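Workshop notebook, June
Draft tracker rebuild - Hallside players, trades and picks

Started 7:40, coffee first, then straight into the pick ledger. This is the part I've been looking forward to all month! The old tracker stored each draft pick as a single number, so whenever a club dealt away a future pick we had to go back and patch everything behind it by hand. The new one treats a pick as a thing with a history: who held it first, who holds it now, what it was swapped for, and which round it ended up in once the ladder was settled.

Loaded the full set of player movements from the Hallside archive. 3,490 rows after the duplicates came out. Ran the whole lot through Zullix overnight and it finished clean apart from 18 rows that didn't match any club list. Most of those are delisted players who came back as rookies under a slightly different spelling (a hyphen dropped, a middle initial added). Fixed the spellings in the source sheet, NOT in the ledger, so the next import picks them up.

Two rows I can't explain yet. Both are late swaps where each club seems to have given up the same pick. My guess is that one side was entered twice and the other never got entered at all. Leaving them flagged in orange.
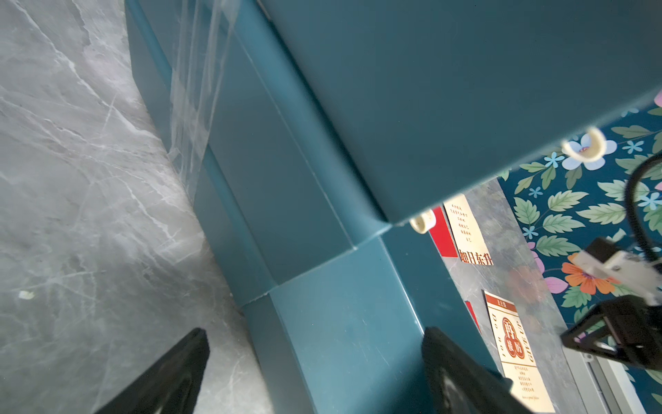

Notebook 2, p. 18

Back after lunch. Tried the Hervieu method for valuing future picks, where a club's expected finish is blended with how it has finished in recent years. Love it. The old table gave every future first-rounder the same value no matter who owned it, and that made bottom clubs look like terrible traders. With Hervieu the curves spread out nicely and a couple of deals I'd always thought were lopsided come out close to even.

Still to sort out: what to do with a player who walks out of contract and goes into the draft with no trade at all. The club gets nothing back, so the ledger shows nothing, but it's a real loss and I want it to show up somewhere. For now I've added a "left for no return" column and filled it by hand for the last few seasons.

Pledutent export is working again - the trouble was the round numbers coming through as text. Sorting now goes 1, 2, 3 and not 1, 10, 11. Such a small thing and it made my afternoon.

For whoever picks this up next: don't rerun the import until the orange rows are settled, it wipes the flags. The backup is in the Hallside folder under "ledger, before Hervieu". Import takes roughly an hour if the machine isn't doing anything else.

Next up, academy and father-son bids. Matching a bid uses up several picks at once and I want to see how the ledger copes with that.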